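Paavo Räsänen has spent most of his working life on gripper hardware, and he would prefer to talk about that. The Carketness service, which he runs from the Bikuvton office, is sold on something else: a customer sends a list of household objects, and gets back recorded two-arm handling runs and a written report on where the grip fails.

"Most of the inquiries are about cutlery," he says. "People expect us to say cups. A cup has a handle and a wall. A spoon lying on a table gives you a few millimeters of height to work with, and the metal is shiny enough to confuse the camera."

The basic package covers 40 objects and costs the same whether they are easy or not. The larger one covers 65 and adds close-range footage from the wrist. Räsänen says the second sells better, although he advises new customers to begin with the first.

"The head view tells you where the arm went. The wrist view tells you what the fingertips did. If you are only checking reach, you are paying for footage you won't open."

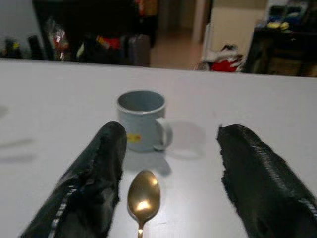
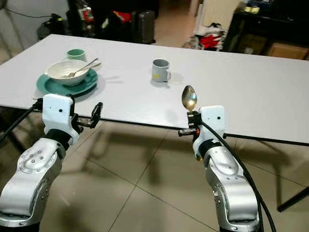
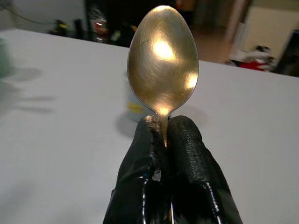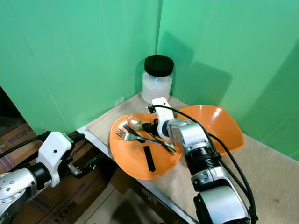 Spoon and tableware handling, wrist and head views.

Fingertip covering is the part of the report customers argue with. Carketness supplies its own, and Räsänen is candid about how it ages. The surface creases early and the edges fray after that. He does not replace a covering when it starts to look bad.

"A new tip flatters the result. Your customer's machine will not have new tips in October. I would rather test on a worn pair and write that in the report – then the number means something."

He is less settled on where to hold a spoon. The default in the service is the neck, with the bowl up, because the bowl can then be checked from the wrist camera before any transfer. Two customers have asked for a grip lower on the handle. He has agreed to offer it as an option, at extra cost, and expects more retries.

Plates that already have cutlery on them are charged as a separate item. "One spoon on a bare table is a grasp problem. Put a fork next to it and you have a sorting problem as well. The fingers need a gap, and sometimes there isn't one."

Delivery takes three weeks from the day the object list is approved. The report gives the grip point and number of attempts for each object, with a short note on any slip. It does not rank one gripper against another. Räsänen has been asked for that too, and has declined.

"We would have to keep every setup identical for a year. We move tables. We change backgrounds on purpose. I can tell you how this hand does with your spoon, and that is what the invoice says."

A version for glassware is planned. He would not give a price.

Recent items
Coşkun wrist mount: fitting notes
Pludlow updates its parts list
Cable routing on two-arm benches
Reading a grip report
Service prices compared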